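Is the Lerunico tabletop kit worth it for a small lab?

Asked by drawerfullofspoons

We have the Lerunico arm on a 14-day trial and I have to say yes or no before it goes back. The idea is to teach it to tidy a play kitchen, so we cleared the big white table and went shopping in the toy aisle, which is now the most enjoyable line in my budget.
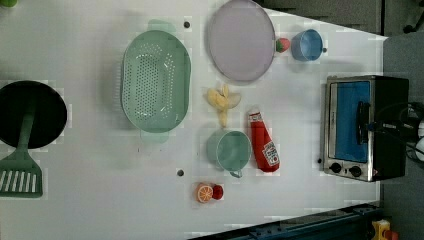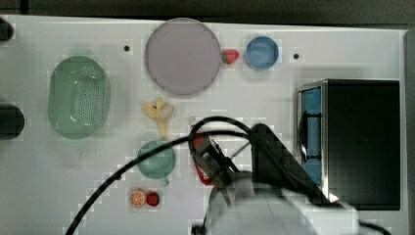 The kit costs 458 a month with the Sikitz recording software included, and you get 8 hours of remote support. My questions: does the stock gripper cope with rounded plastic, or do I need the soft finger set they keep emailing me about? And is there any sane way to route the cable? The manual devotes one paragraph to this and most of it concerns the warranty. I'd also like to know how many demonstrations people needed before the thing did something on its own that you could show a boss.

Posted by lelta_refugee

We came over from a Lelta arm, so my standards are low and my opinion may be worth what you paid for it.

Try the stock gripper first. Ours was fine on cups, fruit and bottles once we turned the closing force down to 5 in Sikitz. The default setting treats a toy tomato like a jar that won't open. Flat plates are the real trouble - the fingers can't get under the rim, and you end up pushing the plate across the table until it meets the floor. The soft fingers helped a little with that. I wouldn't buy them in the first month.

For the cable, leave slack at the wrist and clip it at the elbow, then run the arm slowly through its full reach before you record anything. If the cable drags over your objects in half your demos, you'll be recording that too, and the policy will learn whatever it likes from it. Hook-and-loop straps are better than zip ties. You will be redoing this.

Support hours are counted in full hours, by the way. I spent one learning where the restart button was.

Posted by 3am_calibration

just get the soft fingers

Posted by benchtop_grump

Disagree with the post above me, at least until you've seen the stock ones fail at something you care about.

On demonstrations: we recorded roughly 200 for a single pick and place and got a demo that worked as long as no one had moved the table. Opening a door with a handle took far longer. Start with one object and one target, change the starting positions a lot, and leave anything with a hinge for later. Also ask for a trial extension now. Tkachenko, the reseller we used, gave us another two weeks with no argument, but we asked early. In December the same request got us an automatic reply and a calendar of their office closures.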